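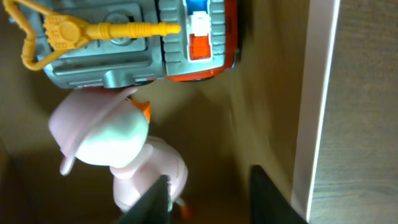

A small story in a box
By Greer Munro

Hedvika Sýkora has put the kettle on before I have found somewhere to hang my coat. It is half past nine, the Lonby toy library in Brastley opens at ten, and she wants to talk about fire engines.

"Everyone has a fire engine at some point," she says. "They come to us from lofts and from under beds and from people's grandparents, and I never get tired of them! You can do anything with one. It's a rescue, it's a bus, it's a bed for a duck."

Ducks come up a lot this morning. Hedvika began Lonby with her friend Tatiana Šimko in the front room of Tatiana's house, lending a handful of puzzles to families on the same road. They now have 199 sets on the shelves and nearly 90 families borrowing them, and each set lives in its own cardboard box. Every one is meant to hold what Hedvika calls a small story: a few toys that don't obviously belong together, picked so that a child has to work out how they do.

"If you give them a farm, they play farm," she says. "Lovely, no complaints, I adored my farm. But put a duck with a fire engine and they've got to make something up. Why is the duck there? Is the duck in charge? We had a little boy who decided the ducks had started the fire, and his mum said that story went on for the whole of July."

The duck and fire engine set is her favourite, and it goes out nearly as soon as it comes back. There are two ducks, a yellow one and a white one with a bit of pink, and the engine has a yellow ladder on top. A ball goes in too. I ask what the ball is for and she looks delighted.

"It's an egg! Well, it's an egg to me. Tatiana thinks it's the sun. We've had it back as a planet, a lemon and a very heavy rock that needed lifting with the ladder. That's the whole point of a ball, you can't tell anybody what it is."

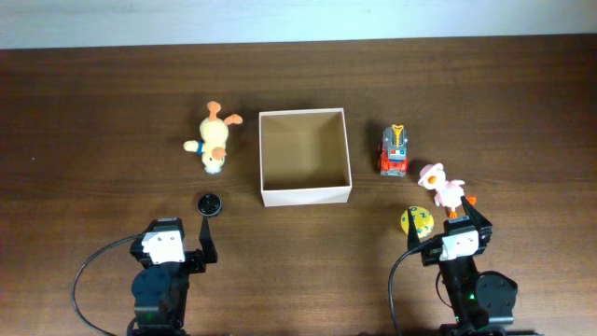 Checking sets in and out takes up most of her time, and she is surprisingly keen on that as well. Everything comes out of the box and goes on the table, so that the box can be looked at on its own. Corners get pressed, flaps (if a box still has them) are taped or trimmed, and crumbs are tipped out. Then the toys are looked over one at a time. Soft ones are squeezed along the seams. Anything with wheels gets a push across the table, and ladders are tried with a thumb, gently, at the end where they tend to crack.

"I used to rush it," she says. "I'd peer in, see the right colours and shut the lid. Then Kvido caught me sending out a crane without its hook and I was so ashamed. So now it's everything out, every time."

Kvido Mikuš is the one who mends things. He comes over from Wakutdale with a tin of odd screws and a cushion to kneel on, and he has firm views about glue, most of them unfavourable. His best piece of advice, according to Hedvika, was to stop throwing away broken toys until the broken bit had been properly looked at.

"A cracked ladder is still a ladder if you're three inches tall," she says. "Obviously if it's sharp it goes. But children are so much less fussy than we are about a scratch or a missing sticker."

The order of packing matters to her too. Hard things go in first, along the side of the box, with the soft toys on top where small hands will reach them. She likes the first thing out to have a face. It took several goes to get this right with the fire engine, which used to go in last and came out ladder first, catching on sleeves.

I ask whether she ever plays with the sets herself. There is a long pause while she pours the tea.

"All the time. You can't put a story together without trying it! Tatiana came in once and I was doing the voices. The white duck's rather grand, and the yellow one is always falling over."

Loans are for 3 weeks, and families can swap a set early if it falls flat. Some do fall flat. A box with a teapot, a snake and a bus has hardly been out at all, and Hedvika can't think why. She is going to try swapping the bus for a boat. Ľubica Brabec, who looks after the smaller collection at Ifans, has offered her one with a missing funnel.

By now there is a pushchair outside the door and somebody is tapping on the glass with a plastic spoon. Hedvika waves, gets up and then turns back to me with her mug still in her hand.

"Put in that we'd love more vehicles," she says. "Tractors, anything. And ducks – we can always find room for another duck."

Lonby is open from ten until noon on weekday mornings in term time. Toys can be left in the porch at any hour.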